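**To:** bench-robots list
**Subject:** Re: [bench-robots] two-arm suturing cell, tips not agreeing with each other
**Date:** 12 Aug 2026

> Hi all,
>
> We have a two-arm suturing cell on a Honder cart and I've inherited the job of keeping it alive. The arms each look fine on their own. Ask them to meet over the tissue, though, and the lower tip ends up off to one side of where the upper one thinks it is. I can fudge an offset in software and it's good for a morning, then it's off again.
>
> Also, the jaws on the upper needle driver have started to feel gritty when they close, and the needle rolls in them. We rinse after every session. Is this a cable thing, a jaw thing, or a me thing?
>
> How do the rest of you run your setup day? What gets checked, and in what order? Ours is a page of notes from someone who left in November and half of it is arrows.
>
> Thanks,
> Pejman Soltani

Hi Pejman,

Oh, I know that page of arrows! We had one too, taped inside the cart door, and I copied out what I could before it fell apart. We're also on a Honder cart (the older one with the noisy fan), with two instruments that come at the tissue from opposite sides, so I think most of this will carry over. Sorry in advance for the length, I got going and couldn't stop.

Quick guess first: your offset going bad by lunch makes me think something is moving mechanically. I'd leave the software alone until you've had a hand on every clamp between the floor and the tips. Zero out the fudge before you start or you'll be chasing your own correction around all day. I did that for most of a week.

## Clamps and bases

Power off, brakes on. Grab each arm low down and give it a gentle push sideways. You're feeling for a click, or a bit of give that doesn't spring back. On ours it was the clamp under the lower arm, which felt tight with the key but had a burr on its face, so it was only gripping on one corner. I stoned the burr off, wiped both faces and put it back, and the worst of the drift went away.

Then do the tissue tray. It's so easy to forget the tray! If it can slide then everything you measure on it is junk. Ours sits against two pins, and we have a strap across the back, cut from a roll we bought from Yazdani for something else entirely.

## Seating the instruments

Seat each one until the adapter clicks, back it out, seat it again. If the second click sounds different from the first, take it off and look at the drive discs. A crumb of dried salt under a disc will do funny things to the wrist.

After that I run every joint by hand command, slowly, all the way to both ends, and I do this 10 times per instrument before I write anything down. Cables that have sat overnight need a bit of working. The numbers I used to take on the first pass were never the numbers I had an hour later (this may be your "good for a morning", come to think of it).

## Getting the tips to agree

We do this over a flat card with a printed cross on it, tissue nowhere near. Upper tip goes to the cross, jaws closed, and I save the pose. Back it off, lower tip to the same cross, save. Then I do it again with the wrists rolled a quarter turn. If the tip walks off the cross as you roll, your tool length is wrong, and no amount of registering one arm to the other will fix that. Go back and measure the tool.

We take 29 points over the card. The old notes said 100, and I dutifully did all of them for ages until I got bored and compared the two fits. Couldn't tell them apart. Spread matters more, so get right out to the corners, and do a few points raised up on a block so the fit has some height to chew on.

Once the card is happy we go onto tissue and tie a short row before anybody starts anything serious. Three interrupted stitches, dark thread so you can see your tails. Then we move to the right of that row and keep an eye on three things: how the two tips sit across from each other, whether the needle passes cleanly between them, and whether it stays put in the upper jaws when the point meets the tissue.
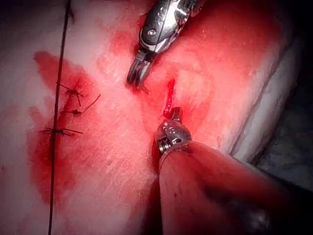 Tips on either side of the open cut, with the row of three over to the left. 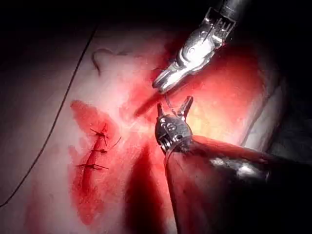

Needle in the gap between the two sets of jaws, lower ones open.

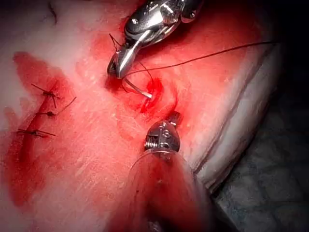 ## If the needle rolls

This is your gritty jaw, I'm fairly sure. Rinsing gets the outside. The stuff that causes trouble is down in the jaw pivot, and it dries there and turns to sand.

What I do:

1. Jaws open, tip down, in warm water with enzyme cleaner. Let it sit. Don't close the jaws yet or you'll just grind it in.
2. Soft nylon brush on the jaw faces and either side of the pivot. No wire brushes, please. Somebody at our Okdale site used one and polished the grip pattern right off a pair of inserts.
3. Now work the jaws under the water, open and shut, with the wrist bent one way and then the other.
4. Rinse in distilled, blow it dry from the shaft end toward the tip, and stand it in the rack tip down.
5. One drop of Zeltach on the pivot. One! Wipe the faces afterwards with a dry swab, because oil on the faces will give you a rolling needle all by itself.

Then look at the faces under a loupe. If the pattern is shiny in one patch, usually up at the very end, the insert is worn and cleaning won't bring it back. We log closes per instrument and I pull ours for a proper look at 56 sessions. I wouldn't treat that as a magic number, it's just where our first pair gave up.

It's worth checking where on the needle you're gripping, too. We had a rolling problem that was half wear and half a grasp point too close to the thread end. Moving it forward along the curve helped a lot.

## Thread

Not in your question but it'll get you sooner or later. Long tails find the other arm. If the thread goes around the wrist, stop both arms where they are and free it by hand with the drives off. Don't try to back out the way you came in. Ours wrapped once, the motion carried on, and it sawed a nice little groove in a sleeve that I then had to replace.

Trim the tails on your practice row or park them pointing away from where you're going next. I'm bad at this.

## Order of the day

So, for the cart door:

- Offsets back to zero
- Push test on both bases, check tray and strap
- Loupe on the jaws
- Seat, reseat, exercise
- Roll test for tool length
- Card points, fit, save with the instrument serials in the file name
- Practice row on tissue
- Touch the cross again at lunch and write down how far off it is

That last one is the thing I'd start on tomorrow, even before you get to the rest. If you have a week of lunchtime numbers, you'll see whether it always goes the same direction. Same direction every day, look at a clamp or something warming up. All over the place, I'd be looking at cable tension and the drive discs.

Could you send the list which way your lower tip ends up off, toward the cart or away from it? And does it come back if you leave the arms parked overnight? I have a spare clamp in a drawer here, same pattern as the burred one, and I'm happy to measure it up for you if yours turns out to be chewed as well.

Cheers,
Rae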